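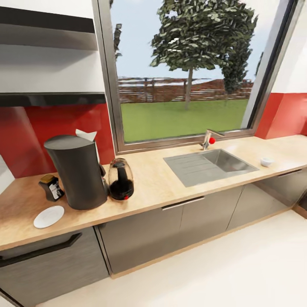 Print | E-mail

Lullum port – progress report, June

Short one this time, release work is eating the days. Overall: on track, one item late, money fine.

Voice control on older handsets

The Lullum speech layer now runs on both of the old Kurkberg phones, the 2 models we named in the proposal. Wake word works, dictation works, contacts lookup works most of the time. Crashes if a call comes in during dictation. Cause known, fix half written. Memory was the big fight – had to strip the language pack down and load the rest on demand. First reply after a reboot is slow, users will notice. After that OK.

Battery

Better than last report. Listening mode used to drain a phone before lunch, now gets through a normal workday on the test units. Older batteries still a problem and we can't fix those in software.

Testing

28 testers signed up, most reporting regularly. Bug tracker has 15 open items, none of them blockers except the call crash. Two complaints keep comming back: accents, and the phone waking up when the TV is on. Threshold raised in the current build, waiting for feedback.
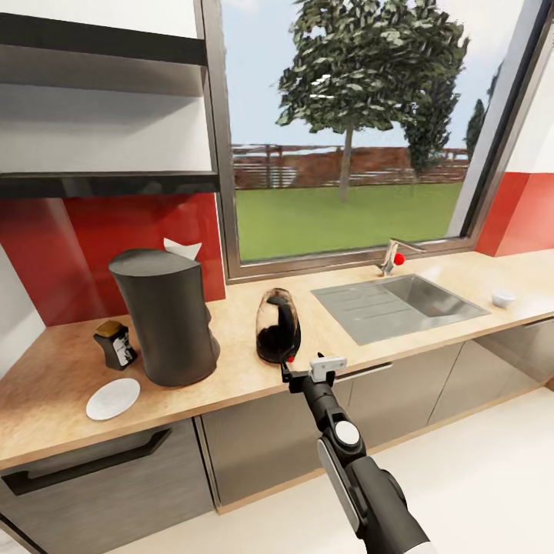 Server side

Bagheri hosting moved us to the new machine. Half a morning of downtime, no data lost. Current plan allows 2000 voice requests a day, enough for the test group but not for a public release. Need a decision from you on the bigger plan before we open the beta.

Late item

Jamus keyboard integration. Their new version changed the plug-in interface and our code has to be redone. Not hard, just time. Will slip into the next period – no extra cost, same people.

Next

Call crash fix, then the Jamus work, then install guide for testers who arent comfortable flashing a phone. Draft guide exists but the screenshots are from the old build.

Spending sheet to follow seperately.

Print | E-mail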